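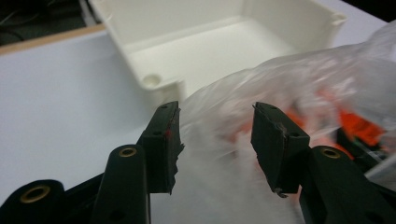 The white box, open on the table with its bag next to it.

Quick one today, I have maybe half an hour before I need to leave for Pakville and the kitchen table is still not a table you could eat at.

So. The sensor shelf for the greenhouse. I've been going on about it since May and some of you have been very patient (hi Reet). The old setup was a margarine tub with holes melted in it, held shut with a rubber band. Worked for one winter. Then condensation, then green fuzz on the terminals, then nothing, then me at 6 in the morning in slippers with a flashlight wondering why the heater had been on all night.

Ordered proper boxes. Went with Wonell in the end. Nazar said Cineck make a better one, with a hinged lid, but they only sell to trade now and I wasn't going to set up an account for three boxes. Part number 3302 if anybody wants the same, the medium one. The small one is too small. I have two of the small ones in a drawer from last year if you want to argue with me about that.

First impressions. Walls are smooth inside, flat floor, nothing molded in the middle to work around. I like that. The margarine tub had a ridge around the bottom and everything I stuck down in there came unstuck by Thursday. The raised rim is good too. And there's a proper round post for the lid screw, molded right into the wall, so no more rubber band.

Didn't like - the bag. Why does a box need a bag that size. It crackles every time you go near it and it takes up half the table. I'm keeping it though, I keep all of them, there is a bag of bags under the sink that Ilse has opinions about. They're good for seedlings.

What's going in:

The little board. Goes flat on the floor on foam pads, the sticky kind, one in each corner.
The terminal strip, along the long wall.
A sachet of the drying stuff out of a shoe box. Davina swears by rice. I tried rice. Do not do rice in a greenhouse, something will come and eat it.
A label on the inside with the date and what wire is what. I've never once done this and have always been sorry.

Cables come in from underneath. ONLY from underneath. Water runs down a wire, it finds the hole, it sits in your box. If you have to come in from the side then leave a droop in the cable below the hole so it drips off there. Lesia taught me that one years ago when she was wiring up her henhouse and I still see people go in through the top.

For the holes, step drill, slow, with a scrap of wood clamped behind. I rushed one of the small boxes last year with an ordinary bit and it grabbed and cracked from the hole right out to the edge. Tape over the spot first, mark on the tape, drill thru the tape. Peel it off after and the edge is mostly clean. A bit of sandpaper if not.

Then the lid. Don't crank the screws. It's plastic going into plastic basically and once you strip the post that's it, you're back to rubber bands. Snug, then stop. I go around twice, a little each time.

Where it lives: north end, up high, behind the tomatoes but not touching them. Last time it was at bench height and got the hose every other evening. I put up a scrap of shelf on two brackets, the brackets were 60 cents each from the bin at Mykhailiuk and one is slightly bent, so the shelf leans a tiny bit. Fine. Water runs off the front.

Cost so far, boxes plus foam pads plus glands plus brackets, well under what I told Ilse. The glands were the silly part. They only come in bags of 200 at the place I use and I need six. If anybody local wants cable glands, please, come and take some. I will hand them over the fence.

Still to do:
Clear the table (ha)
Find the step drill. It was in the blue toolbox, it is not in the blue toolbox
Cut foam
Ask Nazar if the old probe is worth saving or if the green fuzz has got into it
Second box for the cold frame, maybe next weekend

Somebody asked last time if you could just put the whole thing indoors and run long wires out. You could. I tried it the first year, the wire went under the back door and the door never shut right and the kitchen was freezing. Plus the readings jumped all over the place. Short wires, box in the greenhouse, much happier.

Ok shoes, keys, going. Will put up the wiring when it's in and the lid is on. If the step drill is at your house, Davina, I'm not mad, just tell me.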